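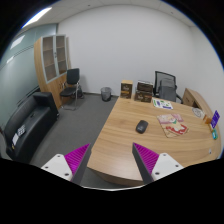 The desk in Room 21, with boxes at the back corner and a side cabinet along the wall.

Office Skills for Returning Workers
Jaltari Adult Learning
Session notes: The desk and what lives on it
Tutor: Edeltraud Petersen

Welcome back, everyone, and thank you for the lovely discussion last time about filing (I've had two emails about it already, and I will get to the question of coloured tabs, I promise). These notes go with the session on desks. Please bring them along, scribble on them, and don't worry if you've missed a class, as most of what we do here stands on its own feet.

I've always thought the desk is a good place to begin with the physical side of office work, because it's the one bit of the building you can usually change by yourself before morning tea. You may not get a say in the carpet or the lights or who sits near the photocopier. But you can nearly always move a sheet of paper.

1. The three distances

The idea we'll use all through this session is a simple one, and I picked it up years ago from a workbook put out by a little training outfit called Dorken, long out of print. They divided a desk by how far you have to reach.

Near reach: anything you can touch with your elbows still by your sides. The mouse belongs here, and the keyboard if you have one out, and whatever page you are working from right now.

Full reach: anything you can touch with your arm stretched out but without getting up or leaning your whole body. A phone, a notebook, a cup on its coaster.

Past reach: everything else. On a big desk this can be a surprisingly large area! It's also where things go to be forgotten.

Have a look at the desk in Room 21 with that in your head. It's a generous desk, with a lovely warm grain and a curved edge, and when a desk is that size the far side turns into a sort of shelf. A sheet of paper printed in green and purple has ended up over near the far edge. Boxes are standing in the back corner against the wall. Would you be able to get to either of them from the chair? And would you want to? Talk it over with the person beside you before you read on.

My own feeling is that the boxes are the more interesting problem. A loose sheet can be dealt with in a moment, once you know whether it's wanted. Boxes need a decision, and a decision is harder to fit in between phone calls. People put a box on a desk meaning to unpack it after lunch, and then another box goes on top of it, and by June it's part of the furniture. We'll come back to boxes in section 3.

2. The mouse, and the space around it

I know some of you smiled when I said we'd spend a good part of an hour on the mouse. Bear with me, because it's the thing on the desk your hand visits most often, and yet it's usually given whatever patch is left over once everything else has been put down.
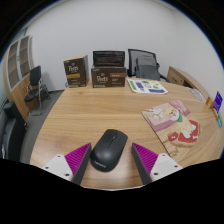

What you're after is a clear patch with room to move in every direction, and the easiest test is to put your hand down with your eyes shut and make a slow circle. If you bump into something, that something wants a new home. Do try it, even if you feel a bit silly. Jerome Bañez tried it in the last intake and found he'd been steering around the same stapler all year.

A few notes from the questions people usually bring:

Which way should it point? Straight ahead, more or less in line with your forearm. A mouse left lying on the diagonal does no harm at all, but have a think about whether you turn it back each time you take hold of it or bend your wrist to suit. Plenty of us bend the wrist.

Does it need a mat? That depends on the mouse and the surface. Plenty of them work perfectly well on bare wood. If yours skips or drags, try a plain sheet of paper under it for a day before you spend any money.

What about left-handers? Swap it over, and swap the buttons in the settings too if that suits you. On a shared desk, leave a note for the next person, or you'll have a very puzzled colleague at nine in the morning.

What about cheerful things? Someone always asks whether pictures and printed bits and pieces ought to be cleared away, and I'm firmly on the side of keeping them. The little cartoon dog in its green neckerchief, sitting there with its toast and jam, is welcome on any desk of mine. Just give it a spot where your elbow won't push it about, and keep it a bit apart from the working papers so that nothing important slides underneath.

3. Boxes, corners and the side cabinet

A back corner feels like free space. It's out of the way, there's a wall to lean things on, and you can go weeks without noticing what's there. When you come across boxes in a corner, ask these questions, in this order please:

Is it empty? Then flatten it and take it to recycling on your next trip past.
Is it full, and for this office? Unpack it, or move it whole to the storeroom with a label on the end that faces out.
Is it full, and for somebody else? Ring them. Don't email, ring.
Is it a box you're keeping in case something has to be sent back? Write the last return date on it in thick marker, and put it on the floor of a cupboard.

A side cabinet close to the desk is a great help with all this, so long as you can open the drawer without first shifting the chair and two bags. I'd keep the top drawer for things you use weekly. Spare cables, old chargers and the manual for the Mangubat label printer (which we no longer own, but the manual lives on) can go lower down.

4. Before our next session

Please do the desk walk-through at home or at work. A kitchen table counts. Set a timer for 24 minutes and stop when it rings, even if you're halfway through a pile.

Draw your desk as seen from above. It needn't be pretty.
Mark the near, full and past reach with a pencil line.
Write in where each thing sits now, and put a star beside anything you'd move.
Move one starred thing, work that way for a day, and jot down what you noticed.

Your notes should come to no more than 100 words. I read every one of them, and I do enjoy them, but Jaltari doesn't pay me by the hour for reading!

If you'd like graph paper there's a pad at the front desk, and the Hirus learning room is open until five for anyone who wants a quiet place to draw. Next time: cables, chairs and (yes, at last) coloured tabs.

E. Petersen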